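The Lirkico Correction

Fabian Reisinger was appointed assessor of tides for the port of Gultis in September, on a salary of grade 16, with a desk, a lamp and a key to the gauge house. The port had no tide. The sea at Gultis rose and fell by less than the width of a pencil, and the office had been established under a treaty that required one.

His duties were set out in a binder. At 6 a.m. he read the gauge. At 6 p.m. he read it again. Both figures were entered in the ledger, corrected for air pressure by the Lirkico method, and sent by post to the district office at Cusurau, where a clerk named Qureshi initialed them.
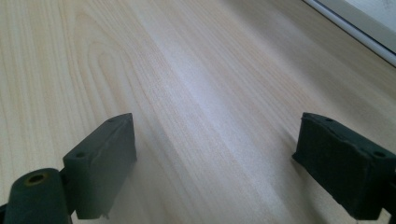
The Second Reading

On a Monday the evening gauge stood at 78 centimeters. The morning reading had been 20. Reisinger cleaned the glass and read it again. He applied the Lirkico correction, which reduced the figure by 2, and walked down to the quay with a lantern. The water lay where it always lay, one step below the mooring rings. The gauge, when he returned, still read 78.

The binder allowed for instrument failure, operator illness and war. It did not allow for a gauge that was sound and a sea that disagreed with it. He entered the figure, signed the line and posted the sheet. Qureshi's reply came by return mail and consisted of one sentence: "Please confirm which sea." 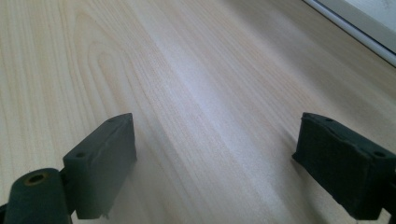 Reisinger considered the question to be properly framed. The treaty named the port but did not name the water, and the original survey had been lost when the district office moved. He spread his hands on the desk and thought about contour lines. The grain in the pale top ran in long loops, one inside another, closing to rounded tips like the soundings of a narrow bay, and he followed the outermost loop with a pencil held just clear of the surface. A bay of that shape would have a tide -- a considerable one.

He took a clean sheet and wrote: "The other one." Then he put on his coat, locked the gauge house and moved his boat one ring higher on the quay.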